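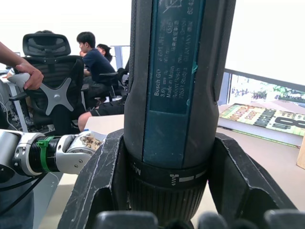

Elunard project: progress report to Rangel
2026-06-12
14 shares | 2 comments

Work on teaching by remote control continued this period. The operator moves a handheld controller, the arm follows, and the joint positions and camera views are saved together as one demonstration.

We have now recorded 3,416 demonstrations against a target of 3,955. Tool handling makes up most of the new ones, including gripping a cordless screwdriver upright and passing it between two arms. Heidrun Hauser checks each recording and rejects those where the grip slips. Zoltán Csonka has shortened operator training to 18 hours.

Two problems remain. The delay between controller and arm still varies, and Maiara Coutinho is rewriting that part of the software. Left-handed operators are slower with the present set-up.

Spending is within budget. We ask that the next payment be released as planned, so that trials at Vuvwood can start in November.

Gervásio Fontes, Anov

We use cookies to improve this site. Accept | Settings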